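Teaching a Planner Where the Vise Is: Collision Scenes for a Machine-Tending Cell

By Milagros Zúñiga

If your motion planner thinks the world is an arm floating over an infinite plane, it will plan beautifully and then drive the elbow through something expensive. I love this part of the work, because an hour spent on the planning scene pays you back every single day after. We'll build one for a vise-loading cell, using Carrasco as the scene server and Clestis as the planner. The ideas carry over to any sampling-based planner with a collision checker.

What you need

A working arm model with correct joint limits, a simulator that can load your CAD, and a scene file you're willing to throw away once or twice. I'm assuming you've already run the Clestis quick start and can get the arm to go from one joint pose to another.

Step 1: Pick one root frame and stick to it

Put the root at the arm's mounting plate. Table, vise, fixture, plate, walls: everything gets a pose relative to that. People like to use a table corner because it's easy to measure from, and then they remount the arm and all their poses are off by a few millimeters. Write the root into the scene file by name:

root: arm_mount
units: meters
padding_default: 0.005

Units matter more than you'd think! CAD exports tend to come out in millimeters, and a vise a thousand times too big makes every start state invalid. If Clestis reports "start in collision" for a pose that looks completely free, check the scale first.

Step 2: Split the CAD into collision pieces

Don't feed the full visual mesh to the checker. It's slow, and a single convex hull around a vise fills in the very gap you want to reach into. Break it up by hand: a box for the base, one for each jaw block, one for each side wall, a capsule for the screw. Leave the space between the jaws open. Ruoxi Cui wrote our splitter script and she still does the jaws by hand, so don't feel bad about it.

Cables get a fat capsule or two. They move in real life, so be generous.

Step 3: Set padding per object

The default above is 5 mm all around, which is fine for the vise and the part rest. Go bigger on things you never need to approach. I use 40 mm on walls and the door, and 15 mm on the tabletop for transit moves. For the final approach, switch the tabletop padding back to the default, or the planner will refuse any pose with the gripper down low.

Step 4: Declare allowed contacts

The gripper fingers are supposed to touch the part. The part is supposed to touch the jaws. List those pairs explicitly and scope them to the grasp and release phases:

allow: fingers, part
phase: grasp, carry, release

allow: part, jaws
phase: release

Please don't allow the whole gripper against the whole vise just to make an error go away. Fidel Sepúlveda and I lost most of a May afternoon to exactly that — the planner was perfectly happy to park the wrist inside the side wall.

Step 5: Add a hover pose and check it by eye

Define a hover pose with the gripper pointing down over the right end of the vise, then send the arm there in simulation and stop. Orbit the view. Look at the elbow as well as the tool, and look at the room between the upper link and the V-shaped cradle behind the vise, which is the first thing the arm will meet if the planner picks a lazy route.

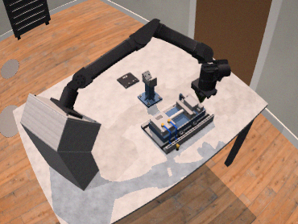

Step 6: Run the stress loop

Now the fun bit. Ask for 30 random start poses to hover, and replay every plan with the checker running at double resolution:

clestis stress --goal hover --samples 30 --check-step 0.5

A failure that shows up only at the finer step means your edges are being checked too coarsely. Drop the planner's own step size until the two agree. A failure to find any plan usually points back to Step 3 and too much padding in a tight spot.

Step 7: Save the scene with the program

Keep the scene file in the same repository as the motion code and load it by commit. When somebody shifts the cradle, the pose change gets reviewed like any other edit. Rostislav Vlček has a small hook that reruns the stress loop on every scene change, and I'll post it with the next part, where we get into grasp poses and opening the jaws from the same program.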